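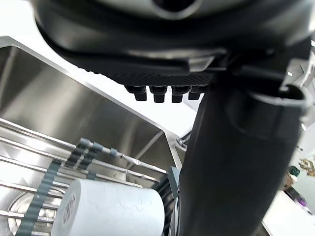
January 17, 2023
By Dulce Barrera
Print | E-mail | 5 shares

Glaze batch 209, second firing. Kubiak kiln held at 712 overnight, then vented. Crawling at the foot rings again, none on the walls.
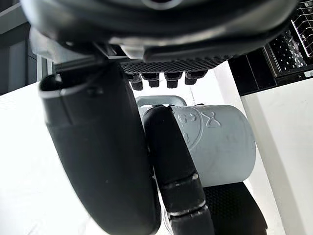
Perforated pad, edge-on.

Sieved the slop through 200 mesh and cut the clay content slightly.

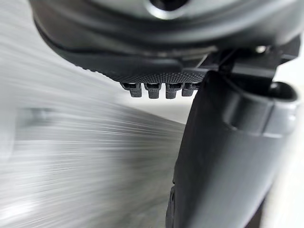

Roksolana Stelmakh thinks the biscuit was dusty and wants the next lot sponged before dipping. Will do half.

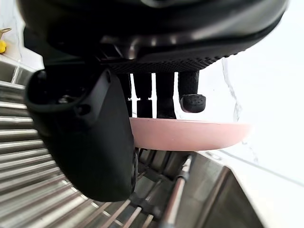

The other half goes in as before, same shelf. Cone packs still to be ordered.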